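Is a second pair of hand-held grippers worth it before we buy an arm?

Asked by Rigoberto Guzmán

We have a small budget and one pair of hand-held grippers. The plan was to record people doing chores, then buy an arm next year. Now the Kvaran rep wants us to take a second pair at 1,795 plus a "starter plan" at 200 a month. He says twice the hardware means twice the data. I have my doubts. Most of our day goes to setting up, fixing cables and redoing bad takes.

Soft things are the slow part. A drawstring bag held between two sets of jaws over a cart sounds like nothing until you have to budget hours for it.
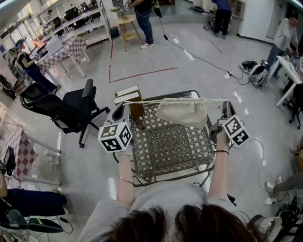
Vibeke Þorgeirsson replied: Skip the plan, whatever you do about the grippers. Ask him what happens to your recordings if you stop paying. We got three different answers to that from Enik and signed with none of them. As for the second pair, write down how many minutes of your day are real recording. If it's under half, another pair will sit on a shelf.

Unnur Lauritsen replied: Depends on your use case. We have two pairs and like them.

Filippos Kyriakidis replied: I'd hold the money for spares. Our quote from Nedon left out fingertips, cables and the marker cubes, and that came to 807 over 12 months — more than I had set aside for the whole year. Also check that the arm you want can take the same jaws. Ours couldn't, and the adapter was "coming in April" when we ordered. Still waiting. Get the part number in writing before you pay for anything.

Rigoberto Guzmán commented: Thanks. I asked about the jaws and he said he'd get back to me.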